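Mostel Household Words Corpus – Data Card

Summary

The Mostel Household Words Corpus is a collection of short spoken and written definitions of everyday household words, gathered from adult speakers of American English. It contains 465 entries. Each entry gives a headword, one or more plain definitions in the speaker's own phrasing, and a note on regional use where the speaker offered one.

Maintainer

The corpus is maintained by the Tsikata Language Archive. Questions and corrections should be addressed to Gifty Essien, corpus editor.

Contents

entries.csv – the main table, one row per entry
speakers.csv – age band, home state and years of residence
notes.txt – editorial decisions, listed by headword
audio – recordings for those entries collected by interview

Collection

Entries were collected in two ways. The interview portion was recorded in the Dareo reading room with 30 speakers, each of whom was asked to explain words such as "skillet," "hamper" and "davenport" to a listener who did not know them. The written portion came from a mailed form. Interviews closed in October. Forms that arrived after that point are held for the next release.

Speakers were not corrected or prompted with dictionary wording. Hesitations are kept in the audio and removed from the text.

Fields

headword: the word as printed on the prompt card
sense: a number from 1 to 6, assigned by the editor
definition: the speaker's wording, with spelling made regular
region: blank if the speaker gave none
source: interview or form

A blank region field should not be read as a claim that the word is used nationwide.

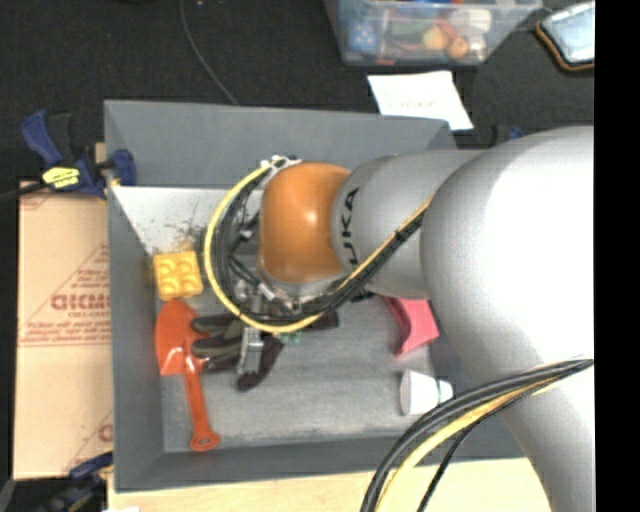
Known Limitations

Speakers from the Mountain West are few, and the sense numbers for kitchen words are less settled than the rest. "Dresser" and "bureau" were merged in version 1 and have been separated in version 2 – users who relied on the earlier numbering should consult notes.txt. Several recordings contain street noise.

Terms of Use

The corpus may be used for teaching and research at no charge. Resale of the audio is not permitted. Published work should cite the corpus by its full name and version number. Portions of the word list were adapted, with permission, from the Drarkeck prompt cards, and that credit must be kept in any copy.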